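Ovidiu Matei has worked with armored vehicles for 13 years, first as a mechanic and now as head of training at Baláž, a small company which repairs and modernizes older carriers. We met him at the company's office in Rurnis on August 10, 2022.

He began with the subject he likes most, the seats. "People ask me always about armor and the gun," he said. "But the soldier sits on the seat for many hours. If the seat is bad, he arrives tired and he can be injured by a mine under the floor."

The new seat, called Ondar, hangs from the side wall and does not touch the floor. Matei explained that the older carriers had simple benches, and that changing them takes a crew of four people two days for each vehicle. The contract covers 47 vehicles.

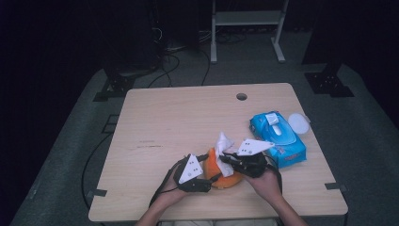 What was the most difficult part of the work? "The belts," Matei said. "A soldier with vest and full equipment is much wider than the drawing says. We changed the length of the belts three times, and his gloves were still a problem with the buckle."

His colleague Svetozár Štefanec, who joined us for the second half of the conversation, is responsible for the spare parts. He was less satisfied. Delivery of the steel brackets has become slow, he told us, and one order waited 63 days.

"We have now a second supplier," Štefanec said. "It costs more, but I can sleep."

Both men expect that the last vehicle will leave the workshop in December.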